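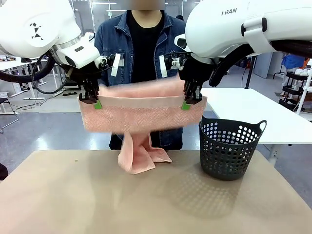

Towel folding, revised

3/19/18

I have changed the fold again. The old one was halves, halves, then thirds, and the stack leaned once it got past eight towels. The linen shelf is 22 inches deep, so the folded towel has to come in under that with room for fingers behind it.

Current method for terry cloth:

Hold the towel by two corners and pull the top edge straight. Turn the top over into a wide band. Lower the loose end to the table and smooth it from the center out. Bring the band down to meet the bottom hem, then fold in thirds across the width.

A plastic basket with holes goes to the right of the work. Fraser Galbraith folds on the bed and gets a softer edge. I prefer a table.

Hand towels stay on the old fold. Bath sheets I have not tried yet.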